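12 shares · 2 comments

Dear friends at Holier,

Thank you, as always, for your patience with a report that is arriving a little later than we promised. December was a full month for the software side of Nasomcombe, and I'd like to tell you about the parts we're happy with as well as the one that is still giving us trouble.

The grasp planner now runs on the new timing code. Before, the pose of the tool and the opening of the fingers were logged on two separate clocks, and the drift between them made our training data for the policy rather mushy. Paracha, our replay tool, lines the two up and flags any recording where they disagree. We ran it over the first 100 recordings and it threw out 14, most of them for dropped tracking near the floor. Upright boxes held from both sides are the task we've been working through since then, with plenty of household clutter left in view so that the perception model has to cope with it.

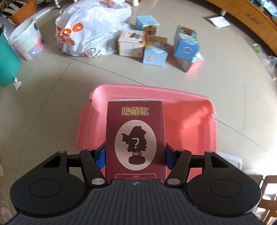
Wai-kit Hsiao feels that we are leaning too hard on the wrist view, and that the planner ought to keep a short memory of where the target container was before the held object blocks it. I've come around to this, and a first version is already in the Holtov branch, though it slows planning more than I'd like.

The trouble is still release. The policy tends to open the fingers a touch early, and our simulator is too forgiving to show it. We'd like to spend the next stretch of the grant there, if you're agreeable, and push the tidy-up of the operator screens back a little.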